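Keeping a Small Kitchen in Order: A Talk With a Home Cook in Ristcombe

Published 2025-03-11

The kitchen is on the second floor of a building in Ristcombe, in apartment 202, and it has one table. The woman who cooks there asked us to leave her name out, which we agreed to do. She has lived in the apartment for 21 years and she says the table has always been in the same spot.

"Everything comes to the table first," she said. "Groceries, mail, whatever was in my coat pockets. Then it goes where it belongs. If it has no place to go, that is when you get a mess."

She sorts the table once a day, after lunch. She gives it 10 minutes and stops when the time is up, even if a few things are left. Small personal items get picked up first. They are easy to lose under a bag, and she does not like them near food.

"Hand cream is the one I use most in here," she said. "I wash vegetables every day and my hands get rough, so I keep a tube where I can reach it."
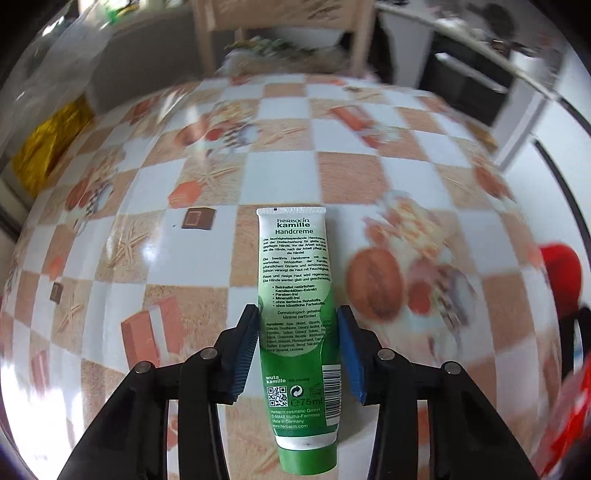 "I used to keep it in the bathroom and I never used it. You finish the dishes, you dry your hands, and you are not going to walk down the hall. Now I put some on before I sit down. I have a chamomile one at the moment. I am not loyal to any kind."

The tablecloth is an oilcloth with a checkered pattern, fruit and flowers. She bought it at Dantas, a household store near the bus station, and had it cut from the roll. It is the third one the table has had. She wipes it with a damp cloth and a drop of dish soap and dries it right away – water left along a fold will mark it, in her experience.

"People buy the nice cotton ones and then they are afraid of them," she said. "I want one I can put a bag of wet greens on."

Greens are the biggest job. She buys them in bundles at the Alo market and leaves them in their bags until she is ready to trim them. They go down low, by the plastic rack, where it is cooler than the counter. The rack came from a neighbor who moved away last May. It had a broken foot, which she replaced with one from a hardware shop for $1.27.

"I thought I would use it for shoes," she said. "Then I put one basket on top, and after that it was a kitchen rack."

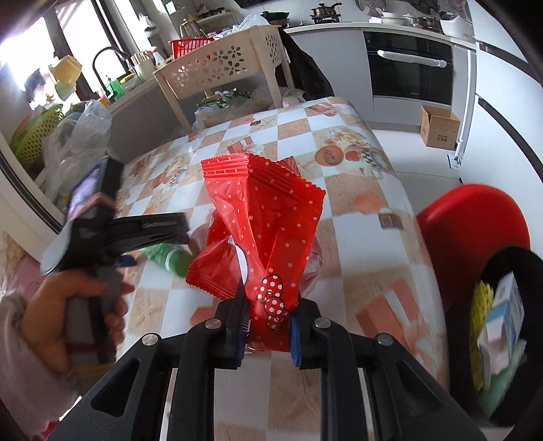 The table during sorting, with the rack and the day's greens behind it.

She has opinions about baskets. She prefers the open plastic kind to boxes with lids, and she wants to see what is inside without lifting anything. Chopsticks stand in a holder on the counter by the faucet, close to the dish soap. Jars go on the shelf. She tried labeling them, with stickers from a set called Trulla, but the stickers came off in the steam and she did not replace them.

Plastic bags are another matter. She keeps the good ones, folds them flat and uses them again for vegetables or for trash. The torn ones get thrown out the same day. She admitted that the pile of saved bags grows faster than she can use it, and every few months she cuts it down by half.

Seating takes up very little room. She uses plastic stools, which can be pushed in close to the table or carried to another room when family visits. A round cushion makes one comfortable enough for an hour of trimming beans, she said, and it lifts out when the stool needs a wash.

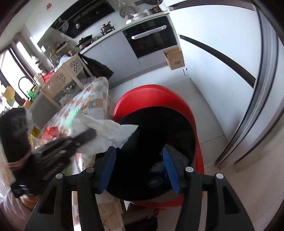 We asked what she would tell someone who is setting up a kitchen this size for the first time. What should they buy first?

"A good stool and a tablecloth that wipes clean. Cook there for a month before you buy any shelves. You will know by then what you keep reaching for, and where you are standing when you reach for it."

She is thinking about a second rack for the other side of the window, but she has not measured the space yet. The next trip to Dantas is for a new dish brush and, if they have the same width, another basket.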